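Home | Boards | Primary Years | Search | Log in

Reading records at Oredbridge: signing every night?

saturnino_v
Evening all. Our two are in Year 2, and the new rule is that a grown-up signs the reading record every night or the child misses a sticker. I love hearing mine read (we're on the Selto books, bless them), but with late shifts it's become one more thing to feel guilty about, and I do wonder whether the signature matters more than the story!

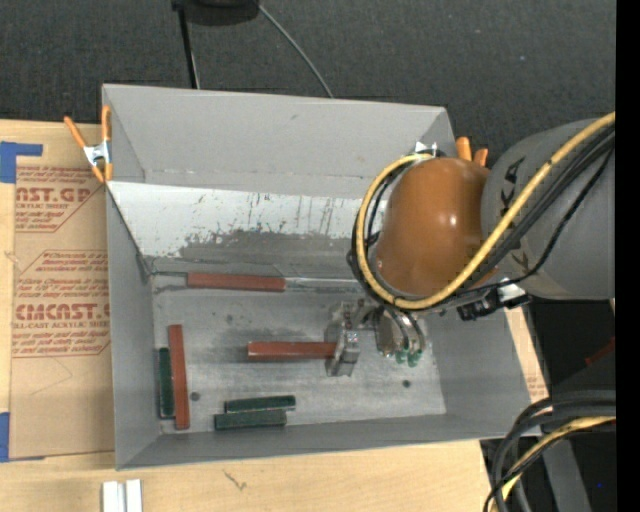
Mélanie Thibodeau thought that was a bit hard on the school. With 33 in the class, she wrote, the teacher can't hear everyone daily, and the record is the only way she knows who's getting practice at home.

wiegand_mum
I'm with Saturnino, sorry Mélanie. Mine had 50 signatures by December and I'd say half were me scribbling in the car. Keep the book, drop the stickers.

Mélanie Thibodeau
Fair enough about the stickers, they do sting when you miss one. I'd still keep the signing though, even if it's weekly.

saturnino_v
Weekly I could manage, and gladly. I'll ask at the gate and let you know what she says.

Recent topics
Spellings: test or no test?
Esance maths app, anyone using it?
Packed lunches on trip days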